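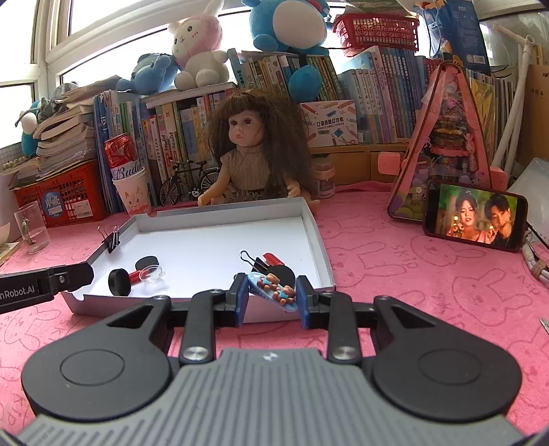

What do people do at a small-things sorting day? They bring the drawer, box or biscuit tin they've been avoiding, tip it out on a table and go home with everything in a spot that makes sense – or at least that's the plan.

I'd been meaning to get out to the Stuvcombe open day for ages, and on 5/5/18 I finally did it. It's a two-hour drive for me, most of it behind a caravan, so I was in need of a cuppa by the time I found the place. Omia is the shop at the front (stationery, stickers, bits for the desk) and the open day happens in the rooms behind it. Entry was 2 dollars, which went in a jar, and you got a name sticker I lost almost straight away.

Ayodele Balogun runs it and she's a marvel. She used to teach craft at the primary school and still has the voice – you could hear her from the footpath! She put me straight onto what she calls the lid table, and that's where I stayed for most of the morning, because I loved it.

The lid table works like this. You take a shallow box lid, the kind you'd normally chuck in the recycling, and put your little odds and ends in it so they can't roll off. Then you deal with them one at a time. Our lid was white cardboard and had the usual drawer-bottom mix in it: binder clips, a red marker, a rubber stopper, a clear plastic dome lid that had lost whatever it was a lid for. One of the binder clips was clamped on a back corner of the box, and I've since pinched that idea for home as somewhere to hang a shopping list.

And the hair clip! Light blue with two tiny brown teddy bears on it, one in pink and one in blue. I'm a grown woman with short hair and I wanted it badly. I asked if it was for sale and Ayodele laughed at me.

I should say the place is not one of those bare white rooms you see in the tidying magazines. The tablecloth was pink with rabbit faces all over it. There were rows of books on the shelves, plush toys sitting up above them (my favourite was the white rabbit in the pink hood), and a doll with long curly brown hair and a beige dress keeping an eye on us from behind the tray. A Budweiser can was balanced on a paper cup with a cartoon cat on it, next to a mini black bicycle I'd have happily taken home as well. I like that it felt like someone's actual desk. I learn nothing from an empty one.

There was also a little pocket label printer box, and that got our table talking for ages. Brock MacLeod, who'd driven further than I had, is a labels man. He labels his chargers, his spices, his spare keys. I've always thought labels were a bit much, but he told me he'd cut his "miscellaneous" drawers from 6 down to 2 that way and I must admit I went quiet. He also swears by Clostow boxes, which I'd never heard of. They stack, apparently, and the lids all fit each other. I've written the name on my hand and on a receipt.

The red plastic baskets are more my speed. One was up high and another was down on the desk near a glass mug, and Ayodele's rule is that a basket is for things on their way somewhere else. If something's still in there after 3 weeks it needs a proper home or a new owner. I've got a basket at my place that hasn't been emptied since November, so that one stung.

Lunch was a sausage roll and a lamington from Bjarnason, the bakery two doors along. Get in early, the line was out the door by noon and the lamingtons went first.

I didn't make it to the afternoon session on paperwork. I did stop in at Omia on the way out and bought a pack of binder clips in mixed colours, plus a marker, even though I'd just spent a morning learning that I own plenty of both. The mailing list is up to 700 people now and they email the next date a month ahead, so put your name down at the counter if you're passing. Parking is free behind the hall, but watch the kerb on the left as you pull in. I've got the scrape to prove it.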